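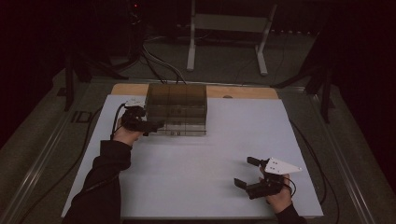

The smoky brown three-compartment box on the work table.

Desk Organizer FAQ – Tendstead

Quick answers from the Tendstead desk. Put together by Shahzad Soomro, with corrections from Drita Zupan where she caught me. If your question isn't here, email us, we read everything, usually by Monday.

What is it?

An open box in tinted acrylic. Three compartments, side by side. No lid, no drawer. Sits on a desk or a counter or a shelf and holds small stuff.

What fits in it?

Pens, markers, scissors, sticky notes, chargers, makeup brushes, tea bags, sugar packets, remote controls. Somebody wrote in about seed packets and sent a very nice letter. Won't hold letter-size paper flat, please don't order it for that.

Does it come in clear?

Not right now. Smoky brown only. We did clear for a while and the returns were mostly "shows every fingerprint". The brown shows them too, just less.

Can I see what's inside without picking it up?

Yes, mostly. The walls are tinted but see-through. Dark things at the bottom of a compartment get hard to spot in a dim room. Put it near a lamp or put the dark stuff in front.

Do the dividers come out?

No. They're fixed. We get this one a lot. If you want movable ones, the Flakton tray has them, different shape though, lower sides.

How do I unpack it?

Clear the table first. Flat surface, wiped down – grit is what scratches acrylic, more than anything you'll ever put in it. Peel the film off slowly from a corner. There's film on the inside of each compartment too and people miss it, then write to us that the box is cloudy. Check for film before you write!

The film won't come off.

Warm the corner with your thumb for a bit. Or use a piece of tape, press, lift. No knives, no razor blades, no nail polish remover. Especially no nail polish remover.

What should I put under it?

Anything flat. A smooth board or a desk mat works well. Glass is fine but it slides. Bare wood is fine. If your table has a ridge or a seam, don't park the box across it for good, it'll rock every time you pull a pen out. Stick-on felt dots help, not included, any hardware store.

How do I set it up so it stays tidy?

Drita's method, which I have stolen:

Empty everything onto the table. All of it, the whole drawer.
Throw out dead pens. Test them on scrap paper, don't guess.
Make piles by how often you reach for them.
Daily pile goes in the compartment nearest your writing hand.
Weekly pile in the middle.
Last compartment stays half empty. It will fill up by itself.

Whatever's left over goes back in the drawer or out the door. Takes me 23 minutes. Takes Drita a lot less and she has mentioned this.

Should I sort by type or by use?

By use. Sorting by type looks great on the first day and then you need a pen and a paper clip and a stamp and you're in all three compartments. Keep things together that leave together.

How much clear space do I need to sort a drawer?

More than you'd think. A big empty tabletop is best, light colored if you have one, so paper clips and thumbtacks show up. 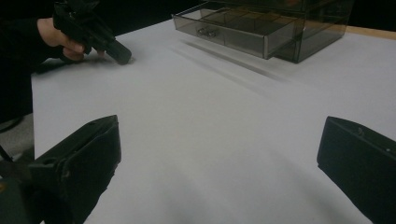 Otherwise a white poster board or an old sheet does the job, and you can fold it up at the end and tip the crumbs in the trash. Good light matters too. Near a window in the morning if you can manage it. Keep the box toward the back while you sort and work in the space in front of it, so you're not reaching over piles with your sleeves. Sleeves are how my thumbtacks end up on the floor.

How do I clean it?

Lukewarm water, one drop of dish soap, soft cloth. Dry with a second soft cloth. Paper towels leave fine lines over time. Ammonia glass cleaner is bad for acrylic and will haze it, and we can't fix haze.

Dust in the corners where the dividers meet the floor?

Cotton swab. Or a dry paintbrush, the cheap kind. Canned air just moves it to the next compartment.

Dishwasher?

No.

Can it go in the bathroom?

Sure. Wipe it dry now and then, hard water leaves spots. Keep it away from hair irons and anything else hot.

Can I keep food in it?

Wrapped things only. Tea bags in paper, sugar packets, snack bars. We haven't had it tested for food contact so we don't sell it for that.

Mine has a scratch.

Straight out of the package? Send a photo with your order number and we'll swap it. After a year on your desk – light scratches can be rubbed down with plastic polish, follow the bottle, go gently, try the underside first. Deep ones are there to stay.

Mine arrived cracked.

Sorry! Photo of the box, photo of the carton, order number. Keep the carton till you hear from us. We'll send another one, you dont have to mail the broken one back.

Can I pick it up when it's full?

Two hands, one on each side, low down. Don't lift it by a divider.

Can I stack two?

Wouldn't. It has no lid and no lip, so the top one is just standing on the thin edges of the bottom one. Side by side is fine, or back to back if the desk is deep.

Can I label the compartments?

Yes. Washi tape or removable labels on the front. White or cream shows up best against the brown. Regular shipping labels leave glue behind, and then you're back to soap and patience. A paint marker looks good but plan on keeping it.

What's the difference between this and the Živković one?

The Živković is a desk caddy, taller, made for art brushes and rulers. This one is for short stuff. If most of what you own is longer than a pen get the Živković.

Do you sell it in bulk?

Yes, for offices and schools. We have done an order of 200 and it went fine, it just takes longer to pack. Write to Drita for those and say when you need them by. Ask early for August, everybody wants theirs before school starts.

Where do you ship from?

The Sutgate warehouse. Small orders usually leave within 2 working days. You get a tracking link by email, check the spam folder.

Can I pick up in person?

Yes, at Sutgate, unit 204, ring the side bell. Bring your order number. Not during lunch please, it's only the one person at the desk and they do like to eat thier sandwich.

Returns?

Unused, film still on, within the return window printed on your slip. If the film's off we'll still take a look but no promises.

Last updated when Drita told me the cleaning part was wrong. It's right now.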